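Premo: old apple names from mail-order nursery catalogs

README for the second release

Premo is a table of apple variety names and descriptions typed up from 16 nursery catalogs. The catalogs belonged to two businesses, the Stolleck nursery in Demport and its rival across the river, MacAulay and Sons. There are 3000 rows, one for each time a variety is offered for sale, so the same apple can show up again and again as the years go by. I love that part. You can follow a single apple from a full paragraph of praise down to one line in the back pages, and then it's gone.

If you like apples, old printing, or the way people used to write about fruit, I hope you'll have as much fun with this as I've had!

What you get

varieties.csv is the main table
catalogs.csv has one row for each catalog, with the seller, the season and the condition of the paper
synonyms.csv links names that I think belong to the same apple
notes.txt is everything that wouldn't fit in a column

All of the files are UTF-8 with commas between fields and a header row. The table opens fine in any spreadsheet program, but please set the price column to text before you import it or you'll lose the fractions.

Columns in varieties.csv

row_id: a plain number that never changes between releases
catalog_id: matches catalogs.csv
name_printed: the name exactly as it appears, misspellings and all
name_clean: my best guess at a standard spelling
season: summer, fall, winter or blank
use: eating, cooking, cider, drying, or several of these split by a semicolon
color_words: the seller's own color words, in the order they come
flavor_words: same idea, and the best column in the whole thing
price_text: as printed, usually by the tree and sometimes by the dozen
full_text: the whole entry
certainty: high, medium or low

Flavor is where these writers really let go. The Stolleck catalogs like "sprightly" and "vinous" and will call almost any winter apple "a good keeper." MacAulay and Sons went in for warnings. One entry says only "Sour. Children will eat it." Another tells the buyer to plant the tree "well away from the road, for it is much admired." I typed both of those with a big grin on my face.

How it was made

Every entry was typed by hand. I tried text recognition early on, but the catalogs use small type on thin paper and the back of each page shows through, so it spent more time on ghosts than on apples. After typing, I checked a sample of 100 rows against the paper a second time and fixed what I found. Most of the errors were in prices, with a handful of dropped commas -- nothing that changed a name.

Where a word couldn't be read, full_text has a question mark in square brackets. Where a hole or a stain takes out a whole line, it has the word LOST in capitals.
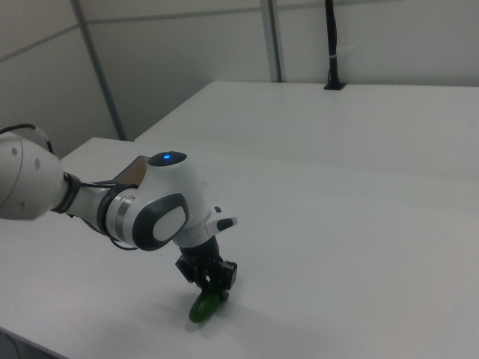
Certainty is about reading, so a row marked high means I could read the print clearly. It says nothing about whether name_clean points to the right apple. For that, look in synonyms.csv and read the reason column before you merge anything. There were a lot of apples called Sweeting, and some of them were surely pears.

Known problems

The earliest Stolleck catalog has lost its cover and its first few leaves, so summer apples are thin for that year.
MacAulay and Sons reused whole pages from one season to the next. Matching text doesn't mean anyone looked at the tree again.
Crab apples are in if the seller listed them under apples and out if they had their own heading. I'd like to fix this.
Prices change from tree to dozen partway down a page in places, and 14 rows are still unclear. They're tagged in notes.txt.

Using it

Use it for anything you like, including paid work. A mention of Premo and the release number is plenty. If you grow one of these apples, or your family has a different name for it, please send that along with the row_id. Scans of other Demport catalogs are very welcome too, even torn ones -- especially anything with the plums still in it, as plums are next.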